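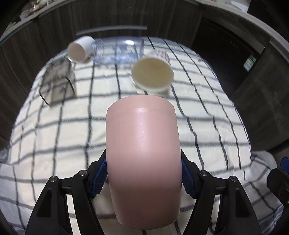 Copo cor-de-rosa sobre a mesa.

De Wiststead a Balby, de autocarro

Saímos de Wiststead cedo, no autocarro 24, que para em todas as aldeias. A viagem demorou 68 minutos e o bilhete custou 7 libras, pago ao condutor. Em Balby chovia muito e nós procurámos a pensão Baert por ruas que no mapa pareciam mais curtas. O quarto era pequeno mas limpo, com janela para o canal. À tarde caminhámos uns 35 minutos até ao moinho Feridov, que estava fechado para obras até julho. Para o próximo passeio, quem quiser vir connosco deve escrever à redação do boletim.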